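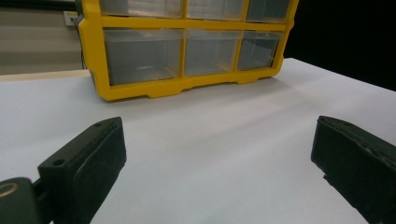

Are those small plastic drawer units any good for screws and craft bits, or do the drawers just end up jamming?

They're fine for light things such as beads, fuses, picture hooks and sewing bits. Fill them with screws and the drawers sag and start to catch, so keep heavy stuff in the bottom row or in a proper metal cabinet.

Storage and Sorting > Small parts
Thread: Yellow drawer units, worth it?

gluepot_annie
Looking at the yellow ones with the see-through drawers for my craft table. Daviveo has them and so does the hardware place in Alness. I've been burned by cheap storage before and I don't believe a word of the reviews, half of them are written the day the box arrives. Anyone had one for longer than a month?

mossybrick
Had one since February. It's a plastic box with plastic boxes in it. The drawers slide, the lid of my old biscuit tin also works, and the tin cost me nothing.

tealeaf161
Bit harsh. You can't see into a biscuit tin. I do a lot of mending and being able to spot the right buttons without opening anything saves me a fair bit of swearing.

mossybrick
Clear for how long though? Mine are scratched to fog already. I ended up putting labels on, at which point they could have been any colour you like.

gluepot_annie
What are you keeping in them?

mossybrick
Washers, mostly. Some wood screws.

tealeaf161
Well there's your fog. Washers will scratch anything. Mine have thread and poppers in and they look the same as when I got them.

dampshed
I'd want to know about the feet before buying. I had a Gultis one that rocked on a flat bench, and every time you pulled a top drawer the whole thing came forward with it. Sent it back, got another, same again.

halfinchspanner
Stick it to the wall then.

dampshed
Mine had no holes in the back. I'm not drilling a thing I've just paid for to make it do its job.

halfinchspanner
Double-sided foam tape under the base. Two minutes.

dampshed
And then it's stuck to the bench for ever. No thanks.

gluepot_annie
Mine would be going on a white table against the wall, and I do need to get at the socket behind it now and then. So no tape and no screws for me. Does it stay put if there's a bit of weight in the bottom row?

tealeaf161
Mine does. I've got scissors and the spare bobbins low down and the light stuff on top. I use one hand to pull and don't yank it.

kettleside
Different sized drawers in one unit drive me mad. You pull one out to look for something, put it back in the wrong hole, and then wonder why it won't shut. If you're going to pay 10 quid for a little one, get one where every drawer is the same.

mossybrick
10 quid! There's a Guzmán one with metal runners for not much more if you wait for the sale. I'd hold out for that.

kettleside
I've had the Guzmán. The runners are good but the handles came off two of the drawers. So not perfect either.

tealeaf161
I don't agree about same-size drawers. Ribbon needs room and needles don't. With all small ones I'd be back to keeping ribbon in a carrier bag.

kettleside
Fair, for ribbon. I'm sorting fishing tackle and it's all tiny.

dampshed
Whatever you get, check that the drawers have a stop at the back. One without dropped 100 panel pins on my floor. I'm still finding them with my feet.

gluepot_annie
Right. I'm still not convinced but I'll go and look at one in the shop before I order anything. I'll take a bag of buttons with me and see how the drawers pull with something in them.

mossybrick
Take a bag of washers as well.

gluepot_annie
I haven't got any washers.

mossybrick
I can post you some.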